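Workshop notebook, sewing and yarn room
August 2, 2021 – felt balls, second batch
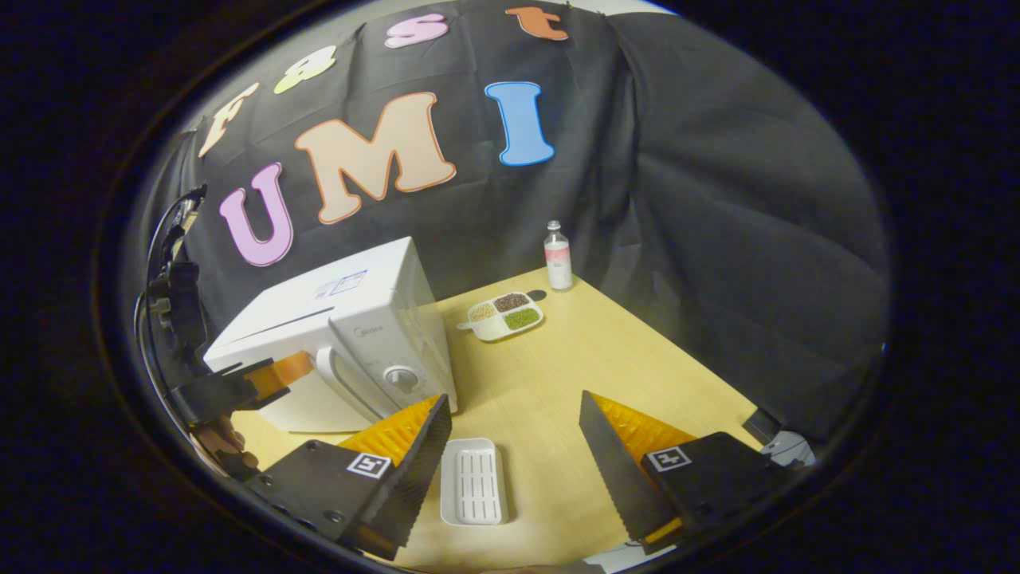
Cut-out letters on the black cloth, "Fast UMI".

Continued from the last entry, where I complained about the cracks. I made the second batch of felt balls this morning, with the gray wool from Dallatar and a small part of the old white wool which Špela gave me. The purpose is still the same: to find one method which we can teach in the November course, where people will have only one afternoon and maybe never touched wool before.

Wool was weighed dry on the kitchen scale. Each ball 8 grams. In the first batch I did it by eye and it was a mistake, the balls were of all sizes and I could not compare anything. Now I made 12 balls, half with hot water and half with lukewarm. Same soap for all, the olive soap, grated and dissolved the evening before. It becomes a jelly in the night and must be stirred again, otherwise there are lumps which stay in the wool and make a white spot after drying.

How I wrapped them: first a small hard core, rolled tight from a short piece of roving, then thin layers, each one crossing the last. I pulled the wool with the hands far apart. If the hands are near to each other the fibers do not let go, and then one pulls harder and gets a thick piece. Thick pieces are where the cracks begin, I am now quite sure of it. In the first batch I put three thick layers, and almost every ball had a deep fold like a peach. Today I put many thin ones and only two balls have a fold, both from the lukewarm group.

Hot water group: the skin closed fast. After a few minutes of very light rolling I could press more. The surface is nice and even, but the inside is maybe a bit soft. I cut one ball in half with the big scissors (bad idea, use the bread knife next time) and the core was firm, then there was a ring which was a little loose, then the outer skin. I think I pressed too early and the skin closed before the middle had time.

Lukewarm group: slower, boring for the hands, but the cut ball is more equal inside. It took me about 90 minutes for this half alone, with a pause for coffee. For a course it is too long. Somebody will lose patience and squeeze, and then the fold comes and it cannot be repaired. I tried to repair one with a felting needle and a thin patch of the same wool. From far it is good. From near one sees the patch as a small cloud, a bit lighter than the rest.

Possible compromise for the next time: start with lukewarm, roll with almost no weight until the wool holds together, then change to hot and press. I would like to try it with the Hovesgate merino also, as this is the wool we have in most colors. The gray one is coarser and felts differently, so I should not believe that the result will be the same.

Shrinking. I measured around each ball with the paper strip before and after. The wet wool is difficult to measure before, it gives way under the strip, so these numbers I do not trust and I do not copy them here. After rinsing and spinning in the salad spinner the hot ones are clearly smaller than the lukewarm ones. When they are fully dry I will measure again.

Rinsing: cold water until no foam, then a bowl with a spoon of vinegar, then cold water again. Drita Todorova asked me why the vinegar, and I had to say that I learned it this way and never checked. She rinsed two of the balls without vinegar and marked them with a red thread. We will see if the hand feels any difference when they are dry. Please do not remove the red threads.

Color test, small one. I rolled two balls with a last layer of blue over the gray. The blue moved a little to the inside and the gray came through, so the result is like denim. I like it, but if someone wants a clean blue, the layer must be thicker, or the core must be blue also, and this costs more of the dyed wool. For the garland kit I would prefer the denim look. For the pin cushions it does not matter, they will be embroidered.

From Špela Bošković, she wrote this on a paper and left it in my box, I copy it:

"I tried your balls as dryer balls at home, the ones from the first batch. Two opened at the fold, the others are fine. The towels have some gray hair on them now."

So the gray wool is not for dryers, or only after one more wash in the machine inside a stocking. I have old stockings in the drawer with the elastic. To tie the balls apart use cotton string, not yarn. Wool yarn will felt itself onto the ball and one needs a scissors to get it off. I know this from the first batch.

Materials used up today: almost all of the olive soap, half of the white wool. The bubble mat has a hole in one corner, but can be used from the other side. The towels are hanging on the rack and should be washed separately, there are fibers everywhere in them.

To order or to ask:
– olive soap, two bars, without perfume if they have it
– from Dumitrescu the price for undyed roving, the large bag
– bread knife, the cheap one, only for wool
– small bowls, the flat ones, enough for 8 people

The instruction sheet for the course I started but did not finish. I have the part with weighing and the part with wrapping. The rolling part is hard to write, as one must describe how little pressure is little. Drita proposed "as if there is a raw egg yolk in your hands", and I have taken this. When I tried the words on her nephew he understood it the first time and his ball was better than my first ones. He used too much soap, though, and the ball was sliding and did not catch. With too much foam the fibers only swim. I should write a number of spoons on the sheet, but every person has different spoons, so perhaps I will put the soap into small bottles before.

Also the question if we let them make one ball or two. One large ball needs more time than two small ones, I think, but I have not tested this. If two, the second is always nicer and people go home content.

The balls are on the wire shelf over the radiator, hot group on the left side, lukewarm on the right side, with paper labels. The two cut ones are in the envelope at the end of this notebook. Turn the balls once in the day, please, otherwise they dry with a flat bottom. Next batch when the soap is here.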